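Flivside生活技能学院
居家整理与物品包装课程讲义
第13讲 桌面小型收纳柜、纸箱与纸袋的配合使用
授课教师:Elie Azar
上课地点:Trevaskis楼实训室

一、本讲说明

本讲承接前一讲“抽屉内部分区”,讨论桌面范围内的小件物品如何在收纳柜、纸箱与纸袋之间转移和存放。学员应在课前读完教材中有关容器分类的章节,并完成家中一处桌面的物品清单。清单格式沿用前次作业,物品名称、使用频率、现存位置三栏须填写完整,“现存位置”一栏不得写“桌上”之类的笼统说法,应写明在何种容器内、第几层或哪一侧。

学完本讲,学员应能正确使用以下术语:固定容器、过渡容器、交付容器。固定容器指长期停留在某一位置、物品取用后仍须放回其中的容器,如抽屉柜、笔筒、带盖收纳盒。过渡容器指整理过程中临时承接物品的容器,敞口纸箱最为常用。交付容器指将物品带离整理现场时使用的容器,常见的有纸袋、布袋和封口纸箱。同一只纸箱在一次整理中可以先作过渡容器,封口后再作交付容器,记录时以当时的用途为准。

二、工作台面的准备

整理台应选用平整、易擦拭的台面。带有石纹的浅色台面可以使用,但白色小件及灰色小件放在石纹上较难辨认,处理纽扣、回形针、线头等物品时应加铺深色软垫。台面大小以站立一侧即可触及对侧边缘为宜。台面过大时,可用纸胶带划出工作范围,范围以外不放置任何待整理物品。

抽屉柜一般放在台面后部,正面朝向操作者,前方留出抽屉完全拉开所需的空间。纸箱放在抽屉柜一侧或前侧,箱口折片向外翻开。折片若向内折,会减小开口,取放时也容易勾住绳带类物品。

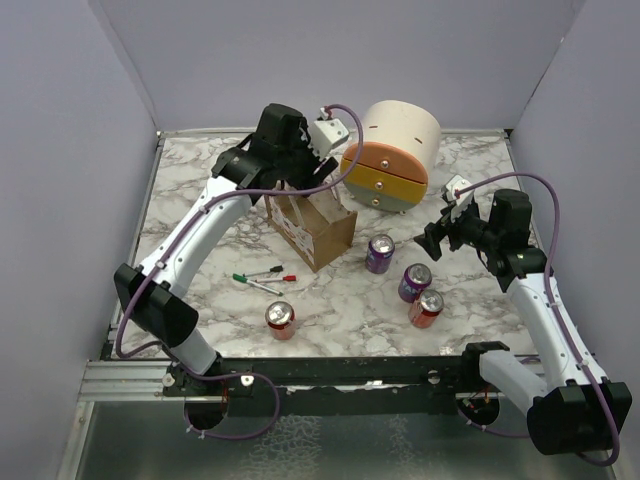 抽屉柜与纸箱之间应留有间隔,其宽度以手掌能够竖直放入为准。间隔过窄,拉抽屉时手背会碰到箱沿;间隔过宽,小件物品在转移途中容易掉落台面。习惯使用左手的学员,可将纸箱与抽屉柜的左右位置对调,其余要求不变。

台面前缘应保持可以随时放下手中物品的余地。初学者往往把所有容器一次摆齐,操作时手臂须越过多件容器才能取到后排物品,这一做法在实训中应予纠正。容器应当按步骤取用,尚未用到的纸袋平放叠好,置于台面以外。

三、圆柱形抽屉柜的特点

方形抽屉柜在教材中已有详细说明,此处只补充圆柱形抽屉柜。这类柜体占用台面较小,转角处无棱,适合放在经常有人走动的台面上。其抽屉前板随柜体呈弧形,抽屉内部的形状因产品而异,选购前应拉开抽屉实际查看,不能只凭外观估计容量。

弧形抽屉的内部分区与方形抽屉有所不同。标准尺寸的长方形分隔盒放入后,往往在靠近弧形前板处余下一块狭长空间。处理方法有二。其一,将分隔盒靠后摆放,前部余下的空间用于存放柔软物品,如橡皮筋、布标、折好的绒布。其二,不用成品分隔盒,改用卡纸自行裁剪隔条,隔条高度应低于抽屉侧板。第二种方法较费时间,但在抽屉较浅时效果更好。

各层颜色不同的抽屉柜,可以直接以颜色作为分类标识。以橙、黄、灰三层为例,建议自上而下按照使用频率由高到低安排:橙色抽屉存放每日取用的物品,黄色抽屉存放每周取用的物品,灰色抽屉存放备用件及说明书、保修卡等纸质材料。颜色与类别的对应关系一经确定,应写在标签卡上并告知共同使用者。家中有色觉辨识困难的成员时,须另加文字标签。

拉手为圆形小旋钮的,应定期检查是否松动。检查时用拇指与食指捏住拉手,轻轻左右转动,如有明显晃动,应将抽屉取出,从内侧查看紧固件。具体的拧紧方法依产品说明进行。开合时以拉手中心受力,避免从前板上沿抠拉,上沿漆面或贴面容易因此受损。

较轻的柜体在上层抽屉装满并完全拉开时有前倾的可能。较重的物品应放入下层,上层抽屉每次拉开至能够取物即可,一次只开一层。柜体带有矮脚的,四周应擦拭干净,矮脚下不得垫纸片或纸板。

四、纸箱作为过渡容器

整理抽屉柜之前,先将抽屉内物品全部移入敞口纸箱。这一步骤称为清空。清空时一层对应一箱,或用一只纸箱加隔板,不同抽屉的物品不得混放。混放以后再行分拣,所需时间通常超过整理本身,学员在首次练习中多有体会。

清空的顺序为自下而上。先清底层,再清中层,最后清上层,柜体在整个过程中重心不致偏高。放回的顺序也从底层开始,理由相同。

纸箱的选用有以下要求。箱体应干净、无异味,箱底胶带完整;箱壁高度以手伸入后仍能看见指尖为宜;箱外原有的收件标签应事先撕除或遮盖。曾经存放食品的纸箱不用于存放布料和纸张。受潮变软的纸箱即使晾干,也不再用于承重。

物品移入纸箱时,硬质物品贴箱壁,软质物品居中。带尖角的物品以废纸包裹,尖角朝下。易滚动的圆形物品先装入小盒或小袋,再放入纸箱。每放入一类物品,在清单相应行后作一记号。

清空完成后,用微湿的软布擦拭抽屉内部,再用干布擦一遍。抽屉在敞开状态下晾置,待内部干透后方可放回物品。等待期间可进行分类,将纸箱内的物品分为留用、转赠、回收三类。对于一时不能决定的物品,在清单上标注“待定”,并写明复查月份,例如“July”一律改写为“七月”,全班统一使用中文月份,以便汇总。待定物品的数量不应超过留用物品的一成,超过时须重新逐件判断。

五、纸袋作为交付容器

决定转赠的物品,在本课程中统一使用牛皮纸袋交付。牛皮纸袋可重复使用,外表便于书写,折叠后不占地方。带有提绳的纸袋适于手提,无提绳的纸袋适于放入纸箱内作分装之用。

纸袋使用前应先立袋。平放的纸袋折痕较深,直接装入物品时袋底往往没有完全展开,物品会偏向一侧。立袋的做法是:一手捏住袋口边沿,另一手伸入袋内,将底部折角推平;取出手后,轻提袋口,使袋身沿原有折痕竖直;最后将袋底按在台面上,确认四角着台。袋身仍向一侧歪斜的,沿侧面折痕由下而上捋压一遍。

提起空袋时捏住袋口边沿或提绳均可。装有物品以后,应以手托底,或同时提起两根提绳,不得只捏一侧袋口。单侧受力时,袋口纸边容易撕裂,提绳的固定处也会受到不均匀的拉扯。

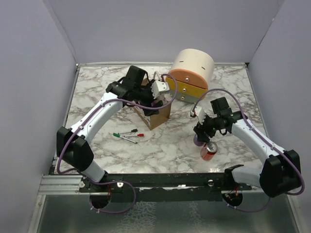 纸袋立不稳时,可以靠在抽屉柜上装物吗?

空袋可以短时间倚靠柜体,待底部压平后应移开,使其独立竖放,然后再装入物品。靠着柜体装物,袋底的重心容易偏向柜体一侧,移动时会突然倾倒。若移开后仍不能独立竖放,应更换纸袋,或在袋底垫一块与底面大小一致的硬卡纸。

本课程实训用小号牛皮纸袋的装载上限定为600克,这一数值只适用于课堂练习,与各类纸袋实际可承受的重量无关。学员在家中使用其他纸袋时,应以袋上标示或购买时的说明为准。称重应在装袋之前进行,将拟装物品放在托盘上一并称量,扣除托盘重量后填入清单。

装袋次序为先平后立、先重后轻。书册、相框等平整物品放在袋底或贴侧面;瓶罐直立放置,瓶罐之间垫入软布;轻而易碎的物品最后放入。袋口应留出可以对折一次的高度。对折后用纸胶带封口,不用订书钉,以免收件人取物时划伤手指。

袋身正面写明内装物品类别及收件人姓名,背面写明装袋人姓名。字迹应在装入物品之前写好。装满以后再写,袋面凹凸不平,笔尖容易戳破纸面。

六、案例:Dorov社区换物角

Dorov社区换物角由居民轮流值守,每周五下午开放,接收小件家居用品。设立初期,居民把物品散放在桌面,值守人员收工时须逐件清点,常常延至晚间。后经本院学员协助,换物角采用了本讲所述的办法:桌面后部固定放置一只抽屉柜,待取的小件按层存放;旁边放一只敞口纸箱,新收物品一律先入纸箱,登记后方可移入抽屉;领取人自备纸袋,或使用角内叠放的纸袋。

该案例有两处值得讨论。第一,新收物品先入纸箱,使登记与陈列分开进行,值守人员离开片刻时,未登记的物品不会与已登记的物品混淆。第二,换物角起初为每层抽屉写了十分详细的类别说明,居民并不细看,物品仍旧放错。后来改为每层只写一个词,并在抽屉内放入一件样品,放错的情况明显减少。学员可结合家中情况,思考标签文字究竟应当详细到何种程度。

换物角使用的抽屉柜为Skoddale收纳用品店赠送的陈列样品,抽屉略有歪斜,底层开合不畅。学员曾提出更换,值守居民则认为底层本来只放备用纸袋,一周至多开合数次,无须更换。教师在此不作评判,请各组在讨论时分别列出更换与不更换的理由。

七、实训安排

实训以2人为一组。一人操作,一人记录,完成一轮后互换。每组领取抽屉柜、敞口纸箱、牛皮纸袋及练习物品一套,练习物品由教师事先混放在各层抽屉内。

操作人依次完成下列工作:清点并清空各层抽屉;擦拭抽屉;将物品分为留用、转赠、回收三类;将留用物品按使用频率放回;将转赠物品称重、装袋、封口;将纸箱内的剩余物品送至回收处。记录人不得提示操作人,也不得代为取放物品,只按记录表填写各步骤的起止时间以及物品掉落、错放、返工的情形。

每轮练习结束后,操作人与记录人共同检查以下各项。

抽屉是否全部推到底,前板是否齐平。
各层物品是否与标签卡一致。
纸箱内有无遗漏,箱底折缝处应用手摸查一遍。
纸袋能否独立竖放,袋口是否对折平整。
台面有无散落的小件、纸屑或胶带。

检查中发现问题的,当场改正,并在记录表备注栏写明,不重新计时。

实训过程中损坏纸袋的,向教师领取新袋,旧袋压平后放入回收处。抽屉脱出滑轨时,应停止操作,双手托住抽屉两侧,请教师协助复位,不得强行推入。

八、常见错误

清空时直接将抽屉倒扣在纸箱上方。此法虽快,但细小物品会落入箱底折缝,易碎物品也可能受损,本课程不予采用。

将过渡容器留作固定容器。整理结束后,纸箱仍放在台面上,里面存着若干待定物品,数日以后又有新的物品放入。凡整理结束,纸箱应当清空、压平或移走。确有待定物品的,转入带盖小盒,盒面写明复查月份。

上层抽屉装得过满。物品高出抽屉侧板时,拉开和推回都会刮碰柜体内壁,取物时也看不见下面的物品。装入高度以抽屉侧板的三分之二为限。

同一类物品分存两处。常见的情形是抽屉内有剪刀,纸箱内又留一把剪刀备用。备用件应与同类物品一并登记,存放位置可以不同,清单上则应写在同一行。

以纸袋长期存放物品。纸袋不透明,袋口对折后看不到内容,放置日久容易被遗忘。转赠物品应在装袋后一周内交付;未能交付的,取出物品,重新列入清单。

九、课后作业

选择家中一只小型抽屉柜或功能相近的容器,按本讲步骤整理一次,提交整理清单、标签卡,以及一段三百字以内的说明。说明应写清各层抽屉的分类依据,并举出一件难以归类的物品及其处理结果。家中没有抽屉柜的学员,可用叠放的鞋盒代替,评分标准相同。

转赠物品的装袋练习不要求实际交付。确有物品需要转赠的,可在下次上课时带至Trevaskis楼一层接收台,袋身书写应符合第五节的要求。接收台不收食品、药品和电池。

作业于下次上课前交至任课教师处。清单须为手写原件,标签卡可以打印。因故不能按时提交的,应事先向教师书面说明,并商定补交时间。

阅读材料:教材“容器分类”一章;教材附录中的纸袋折叠图;下一讲预习“布袋与带盖盒的选用”。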